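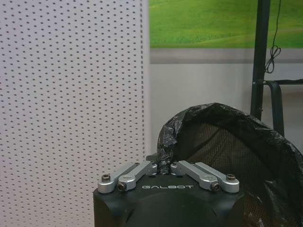
The gripper and the office bin, with a fold of black bag between the links.

I have come round to the view that the best test of any robot you might pay for is a bin bag. Forget the cups and the coloured blocks. Every firm with an arm to rent has a film of it picking up a cup. Ask them about the bag in the bin by the wall and watch how quickly somebody offers you a coffee.

I say this as a person who has spent far too much of November reading the terms of a service called Dadus. It's sold by a firm called Prudham, and the short version is that they put a robot in your workplace in the evenings and it does the small rubbish jobs: bins, bags, bits left on worktops. You pay 600 pounds a month, with a 12 month contract, and there's a setting-up charge of 2,000 on top of that (which is in the small print, and shouldn't be). For that you get the machine, a person at the other end of a phone, and 3 visits a year from someone with a toolbox.

My first reaction was that 600 pounds a month is a silly amount of money to have your bins emptied. My second reaction, a week or so later, was that I'd been adding it up wrong. I still think it's too much, but I want to explain how I got from one to the other, as I've seen a lot of sneering about this sort of thing and I did a fair bit of it myself.

Think about what a bin liner is. It's thin, it's shiny, it has no shape of its own and it never sits the same way twice. You fold it over the rim and it makes a sort of fat hem, and if the bin is mesh the thing can snag, or the hem can roll, or you get two layers when you wanted one. You and I don't notice any of this. We grab it and pull. If it slips we grab it again, usually while thinking about dinner. A machine has to find an edge in a heap of black wrinkles and get hold of enough of it to lift, without getting hold of the bin as well. I find that properly hard to picture doing with two fingers, and I have tried! I stood in my kitchen with a pair of salad tongs for a good part of an evening. I tore two liners and swore at a third.

So when I say a bag is the test, I mean that it has everything in it that makes ordinary work awkward. A block stays a block. A bag is whatever shape the last person left it in.

My friend Pravesh Kekana thinks I'm being soft. He manages a building with a lot more bins than mine, and his point is that he already has people who do this, they do it well, and they also notice when a tap's dripping. He's right about the tap. I've had this argument with him at least four times and he wins on the tap every time. What would a service like this have to cost before it made up for losing a pair of eyes? He says it would have to be free. I wouldn't go that far, but I'd want it a good deal nearer free than it is.

Where I part company with him is over what we're buying. Prudham talk about Dadus as if it were a finished thing, like a dishwasher. "Evenings, handled" is the line on the leaflet. I don't believe that and I don't think they should say it. What they have is a service that's still learning its trade on your premises, and I'd have much more time for them if they put that on the front page. Charge me less, tell me it'll have bad nights, give me a number to ring, and I'm interested. Charge me full whack and tell me it's handled and I start reading clause nine.

Clause nine, by the way, is the one about liners. The customer has to supply bags "of a suitable type". Suitable to whom? I rang and asked. Zulmira Mendes on their support line was lovely and very patient, and she told me they prefer a thicker bag than most offices buy, fitted with plenty of overhang. Fine, but thicker bags cost more, and somebody has to fit them with plenty of overhang, and I'd rather hoped that somebody was the robot. She said it depends on the bin. I believe her. I just think "it depends on the bin" is a sentence that belongs in the brochure.

There's a rival of sorts from Caldeira, who will sell you an arm outright and leave you to get on with it. I've read their price list and I don't recommend it unless you have an Oskari Pitkänen about the place. Oskari looks after the machines at a workshop I sometimes borrow a desk in, and he could make a toaster do the bins if you gave him the weekend. Most of us haven't got one. For most of us a rented service with a phone number is the only sensible way in, so I do care whether the rented ones are sold straight.

What would I change? I'd scrap the setting-up charge, or spread it. I'd let people out after three months. I'd print a plain list of what it can't do, and I'd put it before the list of what it can. And I'd change the demos. Put the thing in front of a cheap mesh bin with a cheap bag in it, fitted by a person in a hurry, and let buyers watch for an hour with no cuts. If it pinches a bit of plastic and has to have another go, leave that in. I'd trust a firm more for showing me the second go.

I haven't signed, for what it's worth. The quote's in a drawer and it's good until the end of the month, and Zulmira has promised to send me the liner sizes.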